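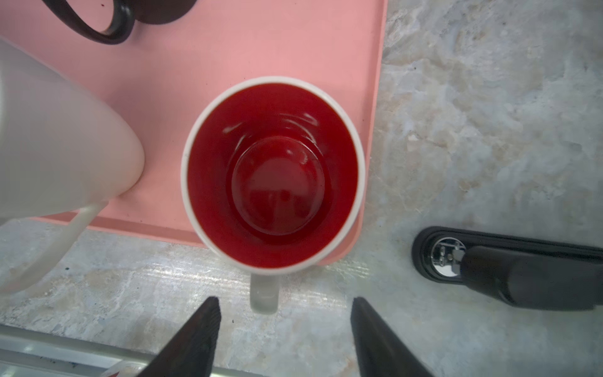 Flikow podcast turns to the detective story for its new winter series

December 13, 2021

Listeners who have followed the Flikow podcast through its long journeys into fantasy novels, space operas and (for one memorable month) Westerns will be glad to hear that it is coming back after Christmas with something rather different. The new series is called The Parson and the Poisoner, it runs to nine episodes, and it takes as its subject the detective story and what Christians might make of our enormous and apparently bottomless appetite for it.

The first episode goes out in the week after Epiphany and the rest follow weekly, which should carry everyone comfortably into Lent. As before, it is free to listen to, and there is no need to have heard any of the earlier programmes, although of course the team would be delighted if you had.

Bimla Ahuja, who has presented Flikow from the beginning, told us the idea had been rattling about in her head for years. She grew up in a house where the Bible sat on one side of the fireplace and a great wobbling pile of green-backed crime paperbacks sat on the other, and she read her way through both at much the same time and at much the same age.

"I must have been eleven or twelve," she said, "and I remember reading the story of Cain and Abel and thinking, well, this is a murder mystery, except that we know who did it and the detective knew before anybody! The Lord asks Cain where his brother is. He asks him a question he already has the answer to. Any reader of detective stories knows that moment, it's the drawing room with everyone sitting down and the door shut. I've never been able to read the chapter any other way since, and I've always wanted to talk to other people about it."

Cain and Abel is accordingly where the series starts. The second episode moves on to Susanna and the elders, in which young Daniel questions two witnesses separately and catches them out over a tree, and which has a fair claim to being one of the oldest courtroom dramas going. (Protestant listeners may need to hunt a little for it, as it is printed with the Apocrypha in many Bibles and left out of others altogether. The programme will explain all that, and kindly, we are promised.) Nathan and King David follow in the third, and after that we are into the modern period, with Father Brown, the country house, the village vicarage and the long line of clergymen who have found something unpleasant in the library.

The later episodes look at the darker sort of crime story, where the case may be solved and yet nothing is put right, and where the detective goes home as unhappy as he came. Ms Ahuja is joined for these by Killian Brunet, who teaches ethics to sixth formers and is a good deal fonder of the gloomy Scandinavian kind of thing than she is. The two of them don't agree, and from the portions we have been allowed to hear they disagree at some length and with a lot of laughter.

Mr Brunet's view is that the cosy mystery lets us off too easily. "You get to the last page and the wicked person is taken away in a car, and everybody else has another slice of cake," he said. "It's very pleasant and I read them on holiday like everyone does. But the whole village is innocent at the end, and I don't think that's what Christians believe about villages. The bleak ones at least know that the policeman is a sinner as well."

Ms Ahuja thinks this is unfair to cake. She argues in the fifth episode that the tidy ending answers to something real in us, a longing that hidden things should be brought to light and that the person who was wronged should be remembered by name, and that there is nothing childish in wanting it. She is careful to say that a paperback can't give us the Last Judgement. It can, she thinks, remind us that we would like there to be one, which she calls "quite an awkward thing to discover about yourself on a train."

Whatever side you take, there is plenty in it to talk over. Our own feeling, having listened to two full episodes and a good part of a third, is that this is the best work the programme has done so far. The fantasy series was much loved, but it did sometimes assume that the listener had read several thousand pages beforehand. Detective stories are shorter, and most of us have watched a few on a Sunday evening even if we have never opened one.

Those who like to read along will want the companion booklet, which is being published by Ratov and comes to 129 pages. It has been written by Revathi Venkataraman, a retired librarian and lay reader whose notes for the fantasy series were passed round so many house groups that the originals fell to bits. Each chapter has a Bible passage, a short essay, a suggested story and some questions, and there is a guide at the back for anybody leading a group. She has taken great trouble not to give away the endings. Where she simply couldn't avoid it, she puts a warning at the top of the page, and one chapter has been printed so that the solution falls overleaf and can be skipped by the strong-willed.

"I had letters about the last one," Mrs Venkataraman said cheerfully. "I told people who lived and who died in a trilogy that had been in print for longer than I'd been married, and I still had letters. So I have been very good this time."

The drawings in the booklet are by Ysaline Bailly, whose comic strip about a monastery cat some readers will know already. She has done a full page for each chapter, in pen and ink, and hidden a clue in every one of them. A small exhibition of the originals will be on the walls at Jomico, the comics and second-hand book shop, through January, and Ms Bailly will be there on the opening evening to sign copies and talk about how she works. The shop has cleared a whole bay of shelving for crime fiction to go with it, so it might be wise to take a bag.

The first printing is 3,000 copies, which is the biggest Ratov has ever risked on a study booklet. It didn't seem so bold once the advance orders started arriving. By the time the list closed there were 917 of them, a good many from churches ordering by the boxful, and one from a prison chaplain who runs a reading group and wrote a very moving letter with her order. Her group has agreed to record some of its conversation for the closing episode, with names left out. Kadri Kivi, the programme's producer, says it was the hardest episode to edit and the one she most wants people to hear.

"We'd spent all that time talking about guilt as a sort of puzzle," she said. "Then you listen to people for whom it's their actual life, and what they noticed in the stories was completely different. They wanted to know what happened to the murderer afterwards. The books hardly ever say. One man had written the next chapter himself, and he reads it out, and we've just left it alone, with no music under it or anything."

Recording began in August in Ms Kivi's spare room, with a duvet over the window to keep out the noise of the road, and later moved to a proper studio once the dates could be made to fit. She says that careful listeners will be able to tell which episodes were made in which place, and that anyone who hears the ice cream van in the third one is to please keep it to themselves.

Study groups wanting to follow the series may start whenever suits them, as all the episodes will stay online after they have gone out. Groups that would like a visit from one of the team in the spring are asked to write to Ms Kivi through the Flikow website, giving a couple of possible dates and saying how far it is from the nearest station, as neither presenter drives. Copies of the booklet can be ordered from Ratov or picked up over the counter at Jomico, and large-print copies are available on request at the same price.

As for what comes after, Ms Ahuja would only say that she has been reading a great many ghost stories, and that Mr Brunet is not at all keen.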